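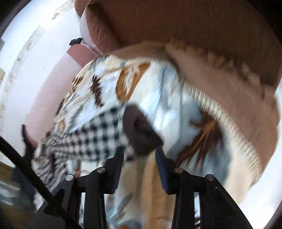

DAYS OUT

Two floors of fabric and a very good bun: my visit to the Pretdale mill open day

I have lived an hour from Pretdale for most of my adult life and had never once gone inside the mill. I'd driven past it, I'd parked behind it for the farmers market, and I own a throw that was woven there (it lives on the arm of the couch, or in a heap next to the arm of the couch, depending on the day). So when I saw a flyer for the September open day I put it on the calendar in pen.

Doors opened at 10 and I got there at 9:40, feeling smug, and found a line already going past the loading dock. It moved fast, though! Entry was free, you got a paper wristband and a folded map, and a sign told you which tour group you were in. Mine was green. Green went to the yarn store first.

I could have stayed in the yarn store all day. It's a long, low room with shelves up to the ceiling and a smell like a wet sweater and candle wax. According to the board by the door they keep 700 shades on hand, and if you'd asked me beforehand I'd have said there were maybe thirty colors in the world. There's a whole wall of what I would call beige. Our guide pulled out two cones that looked identical to me, walked them over to the window, and one was suddenly pink. A lady in my group gasped out loud.

From there we went down to the weaving floor, and wow, it is LOUD. They hand out foam earplugs and you should take them. The looms run in two rows with a yellow walkway painted between them, and you're asked to keep your bag in front of you and your scarf tucked in. The guide used a headset that cut in and out, so I missed most of the explanation of how the pattern gets set up, but I did catch that the blanket on the loom nearest us had 1,573 warp threads and that every one of them has to be drawn in before the first inch gets woven. Somebody asked how long that takes. The answer was lost to the looms.

What surprised me most was the mending room. I had assumed cloth came off a loom finished, and then it got cut and sold. Instead it goes over a big sloped table by the windows, where people look for knots and skipped threads and fix them by hand with a needle. You can try it yourself on a scrap with a fault marked in chalk. I spent ten minutes on one tiny gap and made it worse. The woman running the table was very kind about it and then, I noticed, quietly undid the whole thing – fair enough.

Upstairs they'd set up a small display of older designs, on a loop from the earliest sample books to now. My favorite was the Ekby, a busy, cheerful pattern they stopped making years ago and have brought back for fall. Next to it was the Fang, all sharp zigzags, which I thought was hideous for five minutes and then wanted badly. They let you handle the swatches, which I loved. So many of these places keep everything behind glass, and you can't tell a thing about a blanket by looking at it.

Then there was the shop. Oh, the shop. The seconds table was three deep by the time green group got there, and people had the look you see at airport baggage claim. Seconds are tagged with a bit of red thread where the flaw is, and on most of them I couldn't find the problem even with the tag pointing straight at it. I came away with an Ekby lap blanket and a bag of offcuts I have no plan for. They also had the Flatidik, a flat-folding rack for airing blankets, set up by the register. I went back and forth on it and left it there, and I've regretted it ever since.

Lunch was in the old canteen. Soup, rolls, and a cardamom bun that I'd drive back for on its own. Get the bun early. There was a sign saying they'd baked 200 and the tray was looking pretty sad at half past twelve.

A few practical things if you're thinking of going next time. Park at the market lot, since the mill lot is kept for staff that day. The stairs to the display are steep and the elevator is around the back, past the dye house, with no sign to it that I could see. The dye house itself was closed for repairs, so I can't tell you anything about that, and I was a little bummed because it was the part I'd read up on. Kids were welcome everywhere except the weaving floor, where they had to be 8 or over, and there was a craft table with cardboard looms for the smaller ones. Bring cash for the bun stand – the card reader gave up before I got there.

The regular tours run on Friday afternoons and you have to book. They skip the mending table but I'm told the dye house will be back on the route by spring, so I've already picked out a date.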